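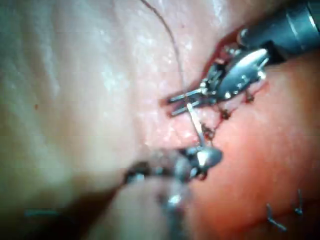 Mi-kyung Ban

Kornon is looking for surgeons and surgical trainees to take part in a suturing study at our Plirkham teaching rooms. Sessions begin in February and run in the evening, starting at 6:30 p.m.

The study is about how people close an incision when the two edges don't match. One side may be smooth and rounded, the other thinner or wrinkled, and the closing stitches have to bring them together without puckering. We want to compare how stitches are spaced and how tension is set as the gap gets shorter.

**What you will do**

You will attend five sessions of two hours each. In the first, Oskari Huttunen will take you through the console and let you practice on foam pads. In the other four you will close incisions on prepared animal tissue from a licensed supplier. Each closure is recorded and later scored by two reviewers who don't know who did the work. You will also fill out a short form after each session.

**Who can apply**

- Residents in general surgery, urology or gynecology, second year or later
- Practicing surgeons in the same fields
- Surgical assistants with at least five years in the operating room

You don't need console experience. We have 13 places and would like a mix of people who have it and people who don't. Please tell us which group you are in. Left-handed applicants are welcome, as we had very few last time.

You can't take part if you have a hand or wrist injury now, or if you work for a company that makes suture material.

**Pay and expenses**

Participants are paid per session, at the end of each evening. Parking is free behind the Pelkonen building. Gloves, gowns and a light supper are provided.

**How to apply**

Send a one-page résumé and a list of the evenings you can't make to Jianguo Xu at the Kornon study desk. Questions about the tissue or the scoring should go to Kerttu Kokkonen. Places are filled in the order that complete applications arrive, and we keep a waiting list for each group.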